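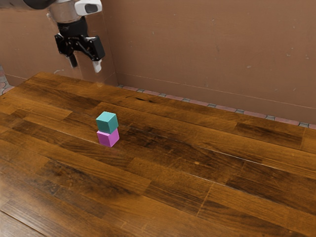 23 Jul 2018
Simulation, cube stacking, comparison of two gripper models

Continuing from the April notes. The question is still the same: do we buy the Moroz parallel gripper for the arm in Satville, or do we keep the Flirari gripper that we already have. Before we spend money I want to see both of them in the simulator with the same task and the same controller. Today was the first full day with this setup, so part of the day went to the setup itself.

Task: two cubes, pink and teal. The arm must put the teal cube on the pink cube, open the fingers, go up and stop. I count a run as good if the tower still stands when the arm has stopped. The offset between the cubes I write down separately. A tower can be crooked and still be a good run, and I think this is correct for now, but colleagues may want a stricter rule. Please write your opinion under this entry.

Table: I used the plank texture from the Justwood set. In April we had a plain gray table and the camera results looked too good. The brown planks with knots and shiny places are more difficult for the cube detector, and this is what I want. The pink cube is found well in every position I tried. The teal cube gives worse edges when its front face is dark. I moved the light a little higher and it became better, but I did not want to tune it too much, so I left it there.

Parameters, same for both grippers:
- physics rate 600 Hz
- controller rate 300 Hz
- closing force limit 13 N
- retreat after opening: straight up, then back to the side
- 70 runs for each gripper, cube positions from the same seed file

First problem of the morning. With the physics at the same rate as the controller, the teal cube was slowly sliding out of the fingers during the lift. I lost more than one hour on friction values before I looked at the rate. Doubling the physics rate removed the sliding completely. The friction values are back to what they were in April, so nobody should look for a change there.

Second problem. The lower part of the gripper is drawn a bit transparent, with a light haze around it against the wall. I checked the material file and the alpha value is correct, so I suspect the anti-aliasing setting or something with the two frames mixed together. For the physics it has no meaning. For the wrist camera tests it can matter, if a finger is in the view, so it must be fixed before we start with these. I wrote it on the list.

Flirari model: all 70 runs finished. The approach is calm and the fingers close evenly. The weak point is the opening. When the fingers open, one of them sometimes touches the side of the teal cube and pushes it, and then the tower has a visible offset. Usually the cube remains on top. In the worst runs it turned a little also. I tried to open more slowly in a few separate runs (not counted with the others) and the push became smaller but the time of the cycle is longer.

Moroz model: not finished. The model file from the supplier has collision shapes which are too thick near the finger joints, and the gripper was stopping before it was fully closed. I replaced them by simple boxes and started the batch again in the afternoon. From the first runs I can only say that the release looks cleaner. I do not want to write a number before the whole batch is done.

Controller: I left the old position controller with the force limit. I had a plan to try the impedance controller also, but two changes at the same time would make the comparison useless. It goes after the gripper decision.

One remark about the offset measurement. I take the centers of the cubes from the simulator, not from the camera. The script was using the world axes, so a turned cube gave a strange value. It uses the axes of the lower cube now. Results from April which use the old script should be calculated again, I kept the raw logs in the same folder.

To do:
- finish the Moroz batch, save the logs next to the Flirari logs
- find the reason for the haze on the gripper
- run the offset script again on the April data
- ask the supplier for a better collision model
- test the detector with the wrist camera at a lower height
- order new fingertip pads for the real gripper, the old ones are worn on one side

The Moroz batch is running on the second computer. Please do not restart it this evening.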